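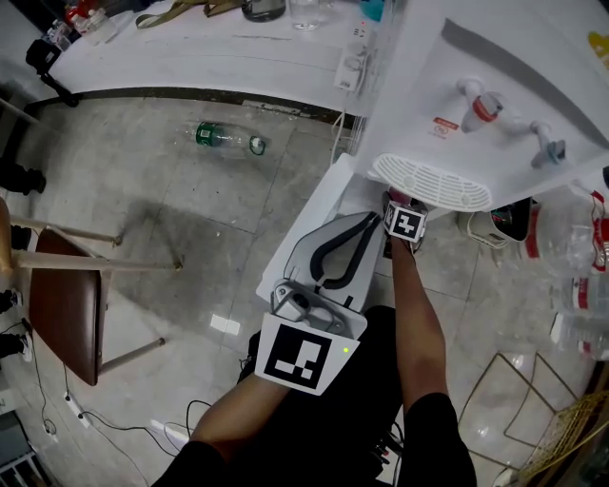

Attachment 1: dispenser, taps and drip tray, table behind.

Ticket: Water dispenser, second floor kitchen, Nivarwood
Category: Facilities / Kitchen
Priority: Low (requested: Urgent)
Raised by: Tegwen Gronow
Assigned to: Amirul Liem
Status: Resolved, pending tea

Original report, 08:50
There is water on the tiles by the dispenser again. It is a small puddle with large ambitions. I have mopped it twice and it has come back both times. The hot tap also drips after you let go of it, so please treat that as one fault or two, depending on how you like your statistics. Cold tap is fine. Cold tap has always been fine.

Amirul Liem, 09:15
Thanks Tegwen. Which side is the puddle on, and when was the drip tray last emptied?

Tegwen Gronow, 09:22
Front, slightly left. As for the tray, I wasn't aware it was something one emptied.

Amirul Liem, 09:24
Understood. Please leave it where it is, I'm coming up.

Amirul Liem, 10:05
Tray was full to the slots. Lifted the grille off, emptied the tray into the sink, rinsed both. There was a teabag under the grille and I would like it noted that the slots are much too narrow for a teabag, so somebody went to some trouble. Wiped the floor dry and put kitchen roll down to see where new water lands.

Wilma Morrison, 10:31
Can we still use it? There are people up here looking at the kettle as if it might bite.

Amirul Liem, 10:33
Cold yes, hot no. I've switched the heater off at the back while I look at the tap.

Amirul Liem, 11:40
Kitchen roll under the front is dry. Kitchen roll directly on the tray is wet, so the hot tap was filling the tray and the tray was filling the floor. One fault, Tegwen, sorry about your statistics. The tap is the one with the red band and it does not close fully unless you push it back yourself. Washer, I expect. Asked Vusura for a part.

Henrik Baumgart, 11:52
Could the spare bottles go somewhere else while you're at it? They're stacked right beside the dispenser and I've kicked them more than once. The wire stool is also a hazard to anyone carrying soup.

Amirul Liem, 11:58
Bottles and stool are outside the scope of this ticket. Please raise a new one. I say this with affection.

Henrik Baumgart, 11:59
Raised.

Amirul Liem, 14:20
Vusura dropped off a pack of 2 washers. Fitted one, taped the other inside the cupboard door with a label on it. Old washer had gone flat and hard on one side. Heater back on. Ran the hot tap three times into a mug and let it stand 20 minutes with dry kitchen roll on the grille. No drip. Floor dry.

Wilma Morrison, 14:26
Confirmed hot. Confirmed very hot. The warning label by the tap is not decorative.

Amirul Liem, 14:30
Resolved. Tray to be emptied at the end of each day by whoever makes the last drink. If the puddle comes back, check the tray first, then ring me.

Tegwen Gronow, 14:41
And how do we establish who made the last drink?

Amirul Liem, 14:42
Please raise a new ticket.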